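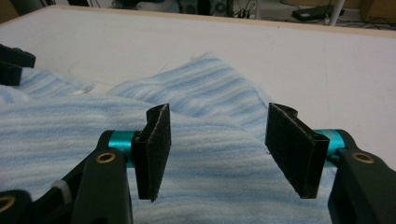
5 min read

Category: Grippers & Data Collection > Hand-Held

Trevent Hand-Held Gripper, Soft Goods Version

Folding cloth is one of those jobs that people do without looking and robots still find hard. A shirt has no fixed shape, a towel changes shape the moment you touch it, and the part you want to grab is often hiding under the part you don't. We built the soft goods version of the Trevent for groups who want to teach that kind of work by showing it. You hold the gripper, you do the job with your own arms, and the recordings become training data for a policy that later runs on a robot with the same fingers.

This page covers the tool itself and, at more length than usual for a product page, the study that made us change the finger pads. We think the result is really interesting and we'd like more people to try it!

What it is

The Trevent is a two-finger gripper worked by hand. The jaws hang on a black linkage that turns in brass bushings, and each finger pad sits on a short teal anodized cylinder. The pads are flat black rectangles with a slightly fuzzy, speckled surface. They look modest. They are also the part we spent the longest on.

A camera on the gripper looks out past the fingers, so every recording has both pads in view along with whatever they are about to close on. For fleece, that means the policy gets to see the fold, the gap between the jaws and the table behind it, all from the place where the decision has to be made.

The study

Hanne Seppälä ran the work at Lilodico with a question that sounds almost too small: how much of a failed fold is decided before the jaws close? Most of us on the hardware side assumed that grip was the problem. Fleece is thick and springy, it squirms out of smooth fingers, so you make the fingers grippier and move on. Hanne suspected the approach mattered more, and she wanted demonstrations that could tell the two apart.

She collected 3,458 demonstrations on striped fleece throws and plain cotton towels. The stripes were a deliberate choice. When a striped cloth bunches up, the bands bend with it, and a person going through the recordings afterward can read the shape of a wrinkle at a glance. Plain cotton gives you much less to go on, which made it a good second material.

Operators were asked to do one thing that felt unnatural at first. Before each grasp they brought the open jaws over the raised part of the cloth and paused there, then went in. Everybody wanted to skip the pause (I did too, when I had my turn). The method depends on it. Those few still moments give the policy a clean look at the fold from close range, with nothing blurred and no finger yet touching the fabric.

The demonstrations were then split into two sets, one with the pause kept and one with it trimmed out, and a policy was trained on each. Both ran on the same arm, with the same pads, for 300 folds apiece.

What came out of it

The policy trained with the pause did better on fleece by a wide margin, and the difference was nearly all in the first grasp. It picked the top of the hump and took one layer. The trimmed policy tended to arrive low and pinch two layers together, and once that happens the rest of the fold is more or less lost. Watching the runs side by side was a treat. One arm looked as if it was thinking, the other as if it was late for something.

On cotton towels the gap was smaller, and we don't have a full account of why. Hanne's guess is that thin cotton lies too flat to offer a good hump in the first place, so there is less to see during the pause. She is working on a version of the task where the towel is pushed up into a ridge before the grasp. If you have data on thin fabrics, please write to her, she would love to compare.

Grip did matter, though less than the hardware team had hoped. Smooth pads dragged the fleece sideways as they closed, and that spoiled grasps that had been aimed perfectly well. The textured pads hold the pile without having to squeeze hard. They are now standard on this version.

Pads and wear

Pads come in sets of 2. Texture wears down with use and lint builds up in it, so brush the faces at the end of a session and swap both pads together. A worn pad facing a fresh one pulls the cloth toward the fresh side, and you will see it in your data as a small twist that nobody demonstrated.

Suominen pads with the older clip do not fit. The cylinders on the soft goods version have the same diameter as before, but the pad seat is deeper.

Setting up a table

Our own setup is plain. A white matte tabletop, light from overhead, the cloth in the middle and room on every side for your elbows. We don't tidy the background, and the study didn't either. Cables, boxes and poles beyond the table are part of life in a lab, and a policy that only works against a clean wall is not much use to anyone.

Let the cloth land how it lands. Early on we were smoothing the fleece before each demonstration out of habit, and the first policies fell apart as soon as they met a crumpled one. Drop it, leave the corners where they fall, and start from there.

Software

Recordings open in Clutine, where you can mark the pause, trim it, or keep it, and export both versions from the same session. The split used in the study is included as a preset – look under Approach in the export menu.

In the box

Gripper, fitted with textured pads
Spare pad set
Pad brush
Printed guide to the pause-and-grasp routine

Page updated 26 February 2020

We use cookies to remember your region and your cart. By continuing to browse you accept our cookie policy.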